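# nurngate-threads

Hello! I've been saving old threads from the Nurngate faith and habits board for a good while now, and since the board closed to new members in August I thought I'd better put them somewhere tidy. It's the religion and doubt section only (the bit where people ask whether prayer counts if your mind wanders, whether fasting is meant to make you grumpy, that sort of thing).

## What you get

There are 669 threads, one plain text file each, and a file called `index.csv` with the title, the topic and the number of replies. Of those, 123 are tagged `prayer`, 43 are tagged `fasting`, and the rest are a right old mixture. I did the tagging myself over a lot of evenings, so if you think a thread about Lent belongs under `guilt` instead, you may well be right!

Usernames have been swapped for short codes. The same person keeps the same code all the way through, so you can still follow an argument from one thread to the next, and some of them do go on.

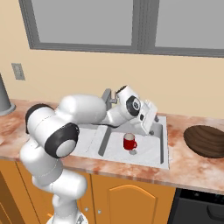 I left the spelling alone. People typed these at two in the morning on their phones and I like them that way, although it does make searching a bit of a pain. Try `tempt` and you'll miss every `tempation`, and there are plenty. Gangadharan Palaniappan wrote the little script `fuzzy.py` to help with this and it's very good, just slow on the longer threads.

## Using it

 python fuzzy.py "doubt" --topic prayer

Add `--replies 7` if you only want threads with at least that many replies. Leave the topic off and it looks through everything.

## Things I took out

Anything where somebody asked to be removed, plus private messages (I never had those anyway). Jacqueline Collet read through the confession threads with me and we dropped a few more that felt too personal, even with the names gone. If you spot yourself and would like to vanish, open an issue with the thread title and I'll take it down, no questions.

## Please don't

Please don't try to work out who anyone is, and don't quote a post as what a whole religion believes. Half the regulars couldn't agree on what Sunday was for.

## Still to do

- the `morberg` folder has two copies of some threads
- dates are missing from the oldest files
- a proper licence, I keep putting it off

Last tidied January 16, 2021.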